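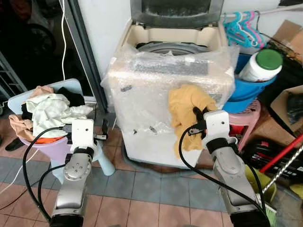 Take all the plastic off before the first wash, somebody wrote under my last post, the machine needs air and it will get mold. At home I hear the opposite. My husband wants to keep the bubble wrap on the front and on the sides as long as possible, so that the machine will not get scratches. Our washing place is very narrow and everybody passes there with bicycles, shoes and bags. The machine is a top loader, and the lid opens free, the wrap does not disturb it. I have washed in it for two weeks already and I see no problem, but I am not calm about it.

So my first thing is: is it bad for a washing machine to work while it is dressed in bubble wrap? The wrap is fixed with tape, and under it I already see a few small dark marks on the white. I do not know if they are dirt from the transport or something which is growing.

My second thing is about colors. I did not find a clear answer in the booklet. It speaks of "like colors", but it does not say which colors are like.

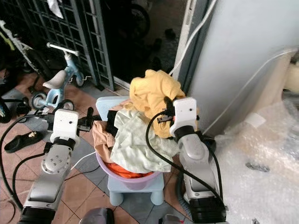 Before, I washed everything by hand and each color had its own water, so I never had to think about it. Now I collect the clothes during the week and on washing day they are all together. I put them in a plastic basin and stand the basin on the little stool from my child, in this way my back does not hurt. Usually it is a small load. This time there is a pale green shirt, something peach, one black piece, one orange piece at the bottom, and the mustard yellow one on top, and it is the mustard which worries me. It is cotton and I have washed it only two times before. Can it go with the pale green? Or must I wash it alone, and use so much water for a single thing?

The spin is 900 and I cannot change it, I can only choose the long or the short program. I use powder from the shop Pesonen, the plain one without bleach.

I thank you in advance, and please write simply, my English is from school.

asked by Zodness
April 6, 2019
Viewed 3692 times

Brukitska

Hello. I had the same discussion in my house, so I will answer both things.

About the wrap. I would take it off. The motor makes warmth, and the cabinet usually has openings at the back or near the bottom. If the plastic covers these openings, the warmth stays inside. Look first where they are on your model. Also the water which runs down from the lid can go between the plastic and the metal, and there it cannot dry. On my old machine I left the film on for a whole winter, and when I removed it I found brown lines along the lower edge. It was rust. They never went away.

If your husband is afraid of scratches, cut the wrap so that only one piece remains on the side where the people pass, and lift that piece once a week to let it dry. For the small marks: open the tape at one corner and rub with a wet cloth and a little dish soap. If the mark comes off, it was only dirt. If it is rough under the finger, the paint is damaged, and you should tell the shop while you still have the guarantee.

About the colors. Do a test with the mustard one. Wet a corner from the inside, press it hard in a white napkin and wait five minutes. If the napkin stays white, it can go with the peach and the orange in cold water. I would still not put it together with the pale green, until it has been washed a few more times. Black goes with other dark things, or it waits in the basket until there are enough of them.

Do not fill the drum to the top. The clothes must be able to turn.

Zodness

Thank you, this is very useful. I did the test with the napkin and there is a weak yellow stain, so I will wash the mustard separately. I still have not won the discussion about the plastic. The wrap is draped quite loose over the front and it has many creases, and I put my hand under it at the lower part. I could not feel water, but I will look again after the next wash.

There is one more thing I want to understand. I take the clothes from the basket one by one, and I let each piece hang for a moment before it goes in, to look for spots and to feel the pockets. It takes long. Is it necessary, or is it enough to pour everything in?
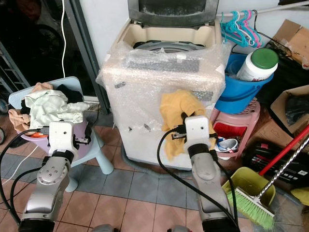
Hokach

one by one is better, I do it also. if you pour everything in, it falls on one side and then the machine jumps when it spins. put the heavy pieces around, not on top of each other. and pockets always!! I once washed a paper napkin with black trousers, I was picking white pieces for three days

for the plastic I don't think it is so important. mine had it for one year and it still works. my mother had plastic on the remote control and on the sofa too and we all lived

Brukitska

I do not agree about the year, but I agree about the pockets. One addition for Zodness: the separate wash for the mustard can be done by hand in your basin, with cold water and a spoon of powder, it is not necessary to run the machine for a single piece. Rinse until the water is clear. Then you can put it in the machine only for the spin, if your program allows it.

Zodness

By hand, of course. I have a machine two weeks and I forgot already that I have hands. I will do it in the evening, and the peach and the orange go together in cold water on the short program. The black piece waits.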